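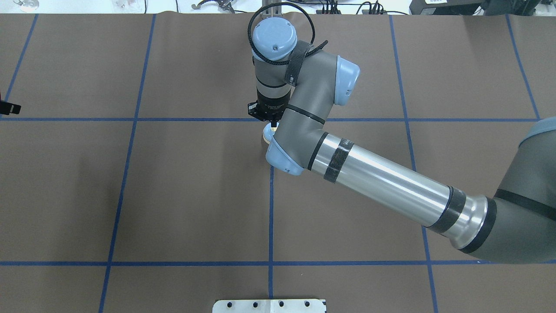 Strips of blue tape mark out a large grid on brown paper.

Geography > Maps and Measuring > Ages 8 to 11

How a Grid Works

A grid is a set of lines that cross each other. The lines divide a flat surface into smaller areas called cells. On most grids the lines are straight, and they meet at right angles, so the cells are squares or rectangles. Grids are used on maps, in games, in building plans and in science.

A grid does one main job. It gives every part of a surface its own name. Without a grid, a person who wants to describe a spot must use words such as "near the pond" or "a little to the left of the big tree." Two people may understand those words in different ways. With a grid, both people look in the same cell.

Rows and columns

Cells that lie side by side, going across, form a row. Cells that lie one above another, going up and down, form a column. To find how many cells a full grid has, multiply the number of rows by the number of columns. A grid with 7 rows and 19 columns has 133 cells.

On many town maps, each column has a letter and each row has a number. The letters are printed along the top or bottom edge, and the numbers are printed along a side. A cell takes its name from both. The cell where column C meets row 4 is called C4. This name is a grid reference.

The order matters when both labels are numbers. If columns and rows are both numbered, "2, 5" and "5, 2" are different cells. The usual rule is to give the position across first and the position up or down second.

Using a map index

A book of maps often has a list of place names at the back. The list is called an index. It is set in alphabetical order, and each name is followed by a page number and a grid reference. The Rendavix town atlas has 1,135 names in its index. One line reads:

Effiong Park, 6, D3

To find the park, turn to page 6. Put one finger on the letter D at the top of the page and another on the number 3 at the side. Move the first finger down and the second finger across until they meet. The park is somewhere in that cell.

The reference does not say where in the cell the park is. A cell on a town map may cover several streets, and the reader has to search it. A map with smaller cells gives a closer answer, but it needs more labels.

Cells and points

A grid reference such as D3 names an area. Sometimes a person needs to name an exact point. In that case the lines are numbered instead of the spaces between them, and the numbers are called coordinates.

Coordinates start at a fixed place called the origin. At the origin both numbers are zero. The point (3, 2) is three units across from the origin and two units up. A point halfway between two lines can be named too: (3.5, 2) lies midway between the third and fourth upright lines.

The same idea is used for the whole Earth. Lines of latitude run east and west, and they tell how far a place is north or south of the equator. Lines of longitude run from the North Pole to the South Pole, and they tell how far a place is east or west of a chosen starting line. The Earth is round, so lines of longitude get closer together toward the poles.

Grids for copying a picture

A grid can also be used to change the size of a drawing. An artist draws a grid over a small picture and then draws a grid with larger cells on a wall. Both grids must have the same number of rows and columns. The artist copies the lines in one cell at a time. If each wall cell is ten times as wide and ten times as tall as the small cell, the whole picture becomes ten times as wide and ten times as tall.

Grids in the ground

People who study the past by digging use grids made of string. The string is tied to pegs, and each square is given a label. When an object is found, the label of its square is written down before the object is moved. At a dig in Nultell, Serpil Kurtuluş and Aminu Onuoha recorded 101 pieces of pottery in this way. Their plan showed that most of the pieces came from two squares next to an old wall.

Scientists who study plants use a similar method. They place a square frame on the grass and record the plants inside it. They repeat this in other cells of a larger grid and compare the results.

Make a grid of your room

You will need squared paper, a ruler, a pencil and a tape measure.

1. Measure the length and width of the room in feet.
2. Let one square on the paper stand for one foot. Draw the outline of the room.
3. Write letters along the bottom edge and numbers up the left side.
4. Measure the bed, the desk and any other large items. Draw each one in the correct squares.
5. Write an index. List each item in alphabetical order with its grid reference.

A large item will cover more than one square. Give the references for two opposite corners, for example B2 to E8.

Words to know

Cell: one of the spaces in a grid.
Coordinates: numbers that name an exact point.
Grid reference: the name of one cell.
Origin: the point where counting starts.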